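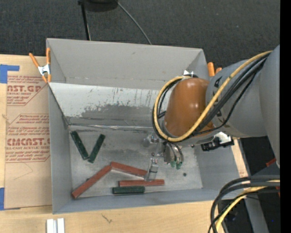 I've been meaning to write about the picking cell for weeks, and since my train home is running late I'm going to do it now, on my phone, with cold thumbs.

For those who don't know what I do all day: I work at Pledano, where we pack kits of parts for other firms. Somebody orders a kit, we gather the bits, we box it, off it goes. There are 35 of us on the day shift and until last January every single piece we sent out had been picked up by a human hand. Mine, quite often!

Picking out of a bin sounds like the easiest job in the world, and for the first hour it is. Then your shoulder starts to have opinions. You lean, you reach down, you feel for the thing, you come back up, you turn, you put it down, and you do that up to 900 times before you go home. I did it for six years. I can still tell which side of the bench somebody used to stand on by which arm they use to open a door.

So when Harriet Park, our shift lead, told us we were getting a robot to do the bin work, there was a bit of a silence in the canteen. I won't pretend everyone was thrilled. Marcus Castellanos asked straight out whose job it was, and Harriet said it was the reaching that was going and the people were staying, and that she'd put it in writing. She did, too. It's still pinned up by the kettle.

What I hadn't expected was how much I'd love the setting up. We began with a trial bench and plain coloured blocks, red ones and green ones, tipped into a grey bin any old how. Blocks lying across each other are a proper puzzle for a robot. If two are leaning together, which one do you take first? I knew the answer without thinking (the one that won't shift the other) and the engineer from Garalier, who put the arm in for us, had to ask me how I knew. I had to stop and watch my own hands to find out. Six years of picking and I'd never once looked at what I was doing!

That turned into a proper part of my week. Two afternoons on the bench, the rest on the floor. Marcus joined in the second month, after saying he absolutely wouldn't, and he's better at it than me. He worked out that pieces hard up against the side of the bin want nudging into the open before you try to grip them, which is exactly what he does with his thumb. Now the arm does a version of it. He calls it the Castellanos shuffle and so does everyone else, including the engineer.

The first full day on real orders it did 673 picks, and we had to step in on 19 of them. I was so pleased I rang my mum. By then I knew which 19 it would be as well, more or less: thin things, things lying flat in corners, anything in a slippery bag. We still do the bagged parts by hand, and I think we will for a good while yet.

There are things I miss. When four of you are picking along one bench you talk all day long, and I knew everybody's holidays and everybody's bad knees. With the arm doing the bins we're more spread out, checking and packing and loading, and it's a bit quieter. A couple of people found that hard, and one of the older lads moved over to goods-in for the company. Harriet has shifted the packing tables so they face each other, and that's helped more than I'd have guessed.

And there are new annoyances. You can't hurry it. You can't tell it that the Jillitz order needs to go before two o'clock, you have to change the queue, and only three of us have been shown how. I'd like everyone shown how, and I've said so. Training for the next lot starts once the Kasprzak kits are out of the way.

But my shoulder! I went swimming last week and did front crawl for the first time in ages. I go home with enough energy to cook something. I've started reading about grippers in bed, to my wife's great boredom, and I've asked if there's a course I could do.

Right, train's here. More on the bagged parts next time, I've got an idea involving suction and Marcus thinks it's rubbish.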